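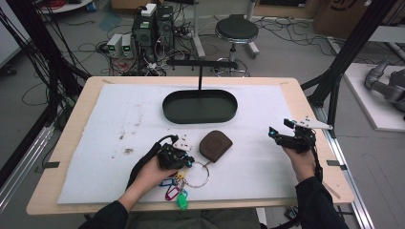 Figure 1. Key ring with colored tags, held over the work table.

2. Method

The study covered 11 self-catering cottages near Brindurville, all let by the week through the Plalora booking site. The aim was to measure how much of the guest handover depends on the owner being present, and how that affects turnover on changeover day.

Booking records for July were supplied by Irkeck, the agency that manages the cottages. Each record gives the planned arrival time, the actual arrival time and the method of key collection. After removing duplicates and canceled stays, 47 records were left. Distance to the nearest shop and to the lake path was taken from the agency's own sheets and not checked on foot.

Cottages were placed in 2 groups: those with an owner on site, and those where guests collect keys from the Boutros farm shop, some 3000 meters from the last cottage.

3. Results

Late arrivals were more common in the second group. The difference was largest for stays booked less than a week ahead. Cleaning time did not differ between groups. Two cottages changed group during the month and were counted under the method used on the day.

Guest comments were not coded. They are listed in Appendix B.

Jolien Van Rooij
Submitted 2023-07-25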